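Dumoris resets simulation cell after camera fault at Dalville

February 25, 2019

Dumoris has returned its household simulation cell at Dalville to regular use following a fault in the virtual camera setup. The cell is used to test navigation software for the Grorgate indoor robot before it is loaded onto hardware.

The fault first showed up in December, when the simulated robot began stopping short of objects it had been told to approach. A check of the log covered 3,724 runs, of which 2,727 were made with the wrong camera height. An update had replaced the stored value with the default, and the start-up script did not flag the change.

Technicians restored the camera settings from a backup and reloaded the room models. Each room is now started from a fixed pose, and the colour and depth outputs are compared with a stored reference before a run can begin. The check takes 54 seconds. If it fails, the cell is locked until the settings file has been reloaded by hand.

Living room layouts were the slowest to clear. A laptop with its lid open can fill much of the view at close range and hide part of a sofa behind it, so the approach distance has to be set separately for such items.
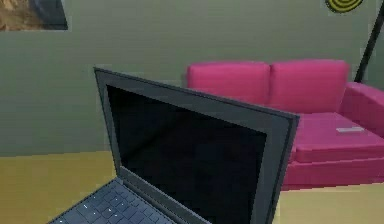 Physics settings were left as they were. The cell will be restarted after every 10 batches, and the settings file is now kept under version control. The Hjaltadóttir test set, which uses the same room models, will be rerun once the current queue has finished.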